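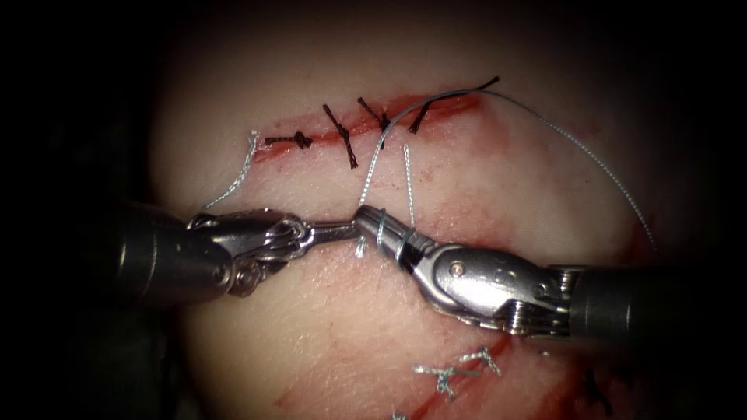
Milagros Ulloa has been setting moneylines for independent league baseball long enough to distrust a team's injury list. She works out of a spare bedroom in Plalitz, where she runs a model called Paredes and posts its numbers each morning before the lines firm up. Starting pitchers take up most of her day. A sore shoulder gets talked about for a week, she said, while a cut on the throwing hand gets one word in the notes. A few short black stitches, knotted and clipped across a red slit, don't look like much on a practice pad. On the index finger of a man who lives off his slider, she said, they can move a price by 20 cents.

"I had Wullholm at minus 135 at home in July," Ulloa said. "Their starter had cut his finger on a locker door. The club said he was fine, and maybe he was. But he threw almost all fastballs, and he was gone in the third. I paid for that one."

She has gone back over it many times. The model had his strikeout rate, his walks, the wind at the park and how tired the bullpen was. It had no column for a finger.

So she added one. It is a plain yes or no for any hand problem reported in the last ten days, and it takes a little off the pitcher's expected innings. Ulloa said she was slow to trust it, as there were so few cases to learn from. Paredes was built on 1,391 games, and hand cuts show up in very few of them.

"You can fool yourself with a sample like that," she said. "I keep the adjustment small. If it's wrong, it won't hurt me much."

Her partner on the project is Josefina Orellana, a former college softball pitcher who handles the bullpen side. Orellana watches video of the late innings and writes down who warmed up, even when that pitcher never came into the game. Box scores leave that out.

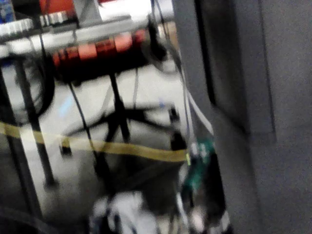 "A guy can get up twice and sit down twice, and the next day he's listed as rested," Orellana said. "He isn't rested. He threw 30 pitches in the pen."

Her notes matter most on the second half of a road trip. Wullholm used the same left-hander on back-to-back nights at Firkitz this summer, and he had been up in the bullpen the night before that as well. Paredes made Firkitz a small favorite for the last game of the series, while the posted line had them at plus 110. Firkitz won 6-5 in front of 2,054 people, with the winning run coming off the left-hander in the eighth.

Ulloa does not like telling that story. She said people remember the good calls and want more of them, and most nights there isn't one. On a normal slate the model disagrees with the market on one or two games, and she passes on the rest.

"If I posted a pick on every game I'd have more readers," she said. "I'd also be broke."

I asked how much she bets herself. She said her usual stake is small and flat, the same on every game, and that she stops for the season if she drops $300. That has happened once. She spent the rest of that summer keeping score on paper and said she learned more than she had in the months before.
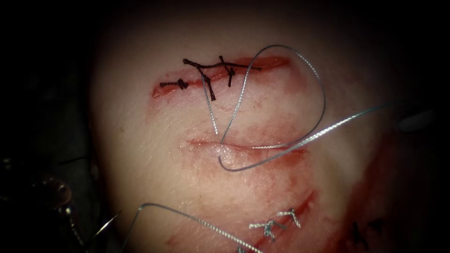
Cuts on a skin-like pad, the upper one partly closed with dark stitches.

The two of them argue most about home field. Orellana thinks it is worth less than it used to be in this league, where the bus rides have gotten shorter and the visitors sleep in better places. Ulloa keeps it where it was. They settled on testing both numbers side by side through next season - the older one goes in the public line and the new one stays in a spreadsheet.

They also plan to rebuild the way Paredes handles doubleheaders. Seven-inning games throw off the totals, and a manager who wins the first one will often rest two regulars in the second. Orellana has started marking catchers in particular. A backup catcher changes how many runners try to steal, and she thinks the over/under is slow to catch up.

Neither of them plans to sell picks. Ulloa has had offers to put the model behind a subscription and turned them down. She has a day job doing payroll for a trucking firm and wants to keep it.

"I like that I can take a night off," she said. "If the starters get changed at 6:30 and I don't know what to do with the game, I close the laptop and listen to it on the radio."

The first lines for the new season go up when the rosters do. Ulloa said she will be checking the pitchers' hands.

16/10/2024
2 comments | 14 shares
Home | Scores | Odds | Interviews | Contact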